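The Acceptance Test

The contract for the folding cell ran to 30 pages, and Kyrylo Horobets had read them in order, including the schedule of spare parts. Clause 3 was the only one that concerned him. It stated that the Jostent unit would fold 151 pieces of mixed flat linen in one shift, unattended, and that the customer's representative would witness this and sign. Horobets was the customer's representative. He arrived at the Podelon laundry at ten to six with a chair.

The engineer from Kesier Automation had been there since four. Her name was Fodor, and she had a laptop balanced on an upturned crate. She asked whether he intended to sit there all day.

"It says witness," said Horobets.

"Most people look in at lunch."

He opened the chair and placed it where he could see the arm, the table and the door.

The unit started at six. It took a cloth by one edge, lifted it, let it hang, and waited. The wait was in the manual as settling time. A hanging cloth swings, and while it swings the software cannot find the corners, so the arm holds still until the movement drops below a set value. Then the second grip goes in. Horobets wrote down the duration of the first wait, and of the second, and after that only the long ones.

By eight he had filled a page. Napkins were quick. Pillowcases were slower, as the gripper would sometimes take one layer of the opening and leave the other, and the case had to be put down and picked up again. The manual called this a regrasp and allowed two per item. On the third the item went to the reject bin and a lamp came on.

"Does a reject count as a piece?" he asked.

"A handled piece."

"The clause says folded."

Fodor looked up the clause. She read it twice and typed something to her office. 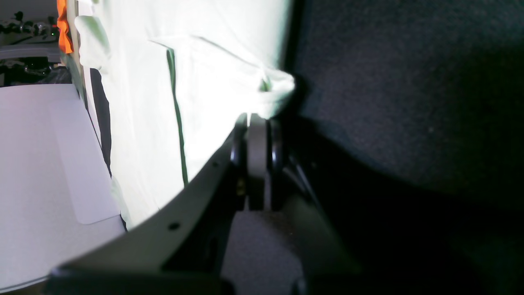 The office replied at twenty past nine. It proposed that rejects be counted as folded where the cause was a defect in the linen. Horobets asked who would determine the defect. The office did not reply to that until after eleven, when it proposed that the parties determine it jointly.

So they determined it jointly. Fodor brought the reject bin over and they went through it on the end of the sorting bench. A tablecloth had a torn hem. That was a defect. A tea towel had been put through the dryer with a safety pin in it, which was also a defect, though Horobets recorded it under a separate heading. A pillowcase had nothing wrong with it at all.

"It's inside out," said Fodor.

"Is that a defect?"

"The seam allowance is on the outside. It reads the seam as an edge."

"Our pillowcases come out of the wash inside out. Half of them do."

She was quiet, and then she asked whether anyone had told Kesier this before the order. Horobets turned to the site survey, which he had with him. Under condition of incoming linen a salesman had written: normal.

At one o'clock she asked for permission to change a parameter. The contract allowed one change during the test, to be logged. She raised the threshold at which a dark line was treated as an edge, saved it under a new name, and restarted the cycle. The arm took the pillowcase they had argued over, held it up, waited, and folded it in four. It placed it on the stack and squared the stack with the side of the finger.

Horobets logged the change. He also logged the squaring, which was not in the specification.

"It's a leftover," said Fodor. "From the towel routine. I can take it out."

"Leave it in."

The afternoon went better than the morning. There was a stoppage at three when a sheet slid off the table, and Fodor kept her hands behind her back until the unit had recovered it, which took 490 seconds by his watch. She had gone rather pale. Unattended meant unattended.

The shift ended at two minutes past the hour, on a napkin. The counter on the laptop and the column in the notebook gave the same total, 151, without the tea towel. Horobets added it up again from the bottom. Then he signed, folded his chair, and asked her where the form was for ordering the second unit, and whether the survey on that one could be done on a Monday, when the hotel sheets came in.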